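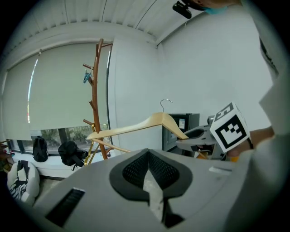
Moving the winter stuff up to the loft, again

Every June I tell myself I'll do the wardrobe swap properly, and every June I end up sitting on the bedroom floor at 11 at night trying on a jumper I haven't worn since we lived in Wedomcombe. This year was no different, except that I had a deadline! My cousin Benedito Brito was coming to stay for a fortnight and the spare room was, let's say, mostly coats.

So I started with the coats. I own far too many for someone who works from home. There's the big green one that makes me look like a tent, the smart one I bought for a wedding in Villanueva (too hot, obviously, I carried it the whole day), and a waxed thing that smells of dog even though we've never had a dog. I kept all three. I know, I know.

The knitwear went better. I filled 2 bags for the charity shop and only took one cardigan back out. If you've never done this, wash everything before it goes away, even the things that look clean, and let it air for a day. I skipped that a few years back and the moths had a lovely time with my favourite scarf — I still haven't quite forgiven myself.

Then the loft. Our ladder is a horrible wobbly thing and I made about 40 trips up and down it, or that's how my knees felt the next morning. I found the box of Christmas lights, a tent pole with no tent, and a bag of school reports that cost me a good hour (apparently I was "easily distracted" in geography, so no change there).

Benedito turned up in time for tea with one tiny rucksack and a raincoat. He hung the raincoat on the back of the door and that was him unpacked. Next on my list is the shoe cupboard, which I'm putting off until the weather turns.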